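Der Stift

November, kurz nach elf, und die Heizung in der Werkstatt geht wieder nicht. Lucimara Damasceno tippt mit Handschuhen, denen sie die Kuppen abgeschnitten hat. Zeile 414. Da sitzt der Fehler. Oder eine darunter.

Sie startet trotzdem.

Der Arm fährt los, bleibt stehen, denkt. Er denkt immer an derselben Stelle, kurz vor dem Stift, wie ein Pferd vor einem Graben. Dann die Backen auf. Dann zu. Daneben.

Nochmal.

Vor dem Sommer war das alles noch eine Kiste mit Teilen. Gouveia hatte sie ihr hingestellt, als er die Firma auflöste, Tidix, zwei Zimmer über einer Bäckerei, Sortiermaschinen für Leute, die nicht sortieren wollen. Nimm mit, was du tragen kannst. Sie trug siebenmal. Die Treppe runter, durch den Mehlgeruch, in den Kombi. Gouveia hielt die Tür auf und redete vom Wetter in Fonthorpe, wo seine Tochter jetzt lebte und wo er hinwollte, und sie sagte ja, ja, schön, und dachte an die Kabel.

1.730 Euro hat er noch bei ihr gut. Er hat nie danach gefragt.

Neue Acrylscheiben, zweimal falsch gebohrt. Die Tischplatte aus einem alten Schrank, den sie mit Leinöl eingelassen hat, bis die Nachbarn vom Kustulum, dem Fahrradkeller nebenan, das Fenster aufrissen. Im Kustulum glaubt man, sie baut eine Vitrine. Sie hat nicht wiedersprochen.

Backen auf. Backen zu. Diesmal hat er ihn, hebt an, und der Stift rutscht ihm vorne weg, rollt gegen den blauen Schaumstoff, liegt da. Ein Klacken, mehr nicht. Sie hat das Klacken inzwischen im Schlaf.

Also andersrum. Nicht die Kraft, der Winkel. Gouveia hätte die Kraft hochgedreht, Gouveia hat immer die Kraft hochgedreht, in der ganzen Bäckerei hat man es gehört. Sie nimmt den Winkel. Ein Grad, noch eins. Speichert. Löscht. Speichert wieder.

Der Tee ist kalt. Draussen schiebt jemand ein Rad über den Hof, die Kette schleift.

Hundert Versuche hat sie sich für heute erlaubt, dann Schluss, dann heim, egal wie. Sie weiß nicht mehr, bei welchem sie ist. Der Zettel mit den Strichen liegt unter der Tasse und hat einen Ring.

Enter.

Der Arm kommt runter. Denkt nicht. Kommt einfach runter, als hätte er das schon immer so gemacht, und nimmt den Stift quer, und hebt ihn an. Sie steht auf. Setzt sich wieder hin - bloß nicht an den Tisch stoßen. Hält die Luft an, was Quatsch ist, dem Arm ist ihre Luft gleich.

Und der Stift bleibt. Grün und weiß, hoch über dem Holz, ein bisschen schräg. Das Telefon liegt auf dem Stuhl. In Fonthorpe ist es eine Stunde früher, er wird noch wach sein, er schläft ja nie. Sie schreibt: Er hält. Löscht es. Schickt nur die Bilder, beide, ohne ein Wort.
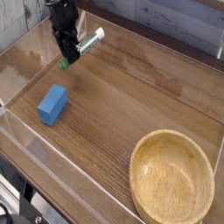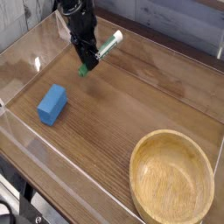 Beide Bilder: Stift im Greifer, Schale noch leer.

Drei Minuten. Dann brummt der Stuhl.

Wieviel Kraft, schreibt Gouveia.

Sie zieht die Handschuhe aus und sucht den Ring auf dem Zettel, irgendwo da hatte sie es notiert.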